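Jan 25, 2021

Hi Helge,

Quick update on the Lurton workshop fit-out, and it's mostly good news this time! We've spent $3527 of the grant so far, and the bulk of that went to board and hardware from Norkeck (their prices went up in August and never came back down, sadly). Mathis and I have five benches framed and standing level, which took a lot of shimming on that old floor.

The tops are next. We went with particleboard in the end. Arvid was pushing for solid wood, and I get it, but that would have eaten another $722 and I'd much sooner put the money into decent vises. I've started marking up in blue, after pencil kept disappearing into all those speckles and driving me nuts.
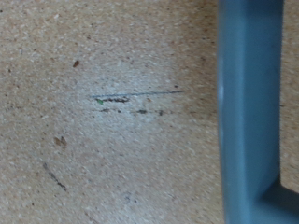
Blue layout line on the particleboard.

Still to do before the next payment: cut the remaining three tops, seal the edges, and get Trygve over to look at the wiring by the back wall. He wants the benches in place before he runs anything, so we'll do those first. I'll send the Norkeck receipts separately, once I've found the last one!

Adalberto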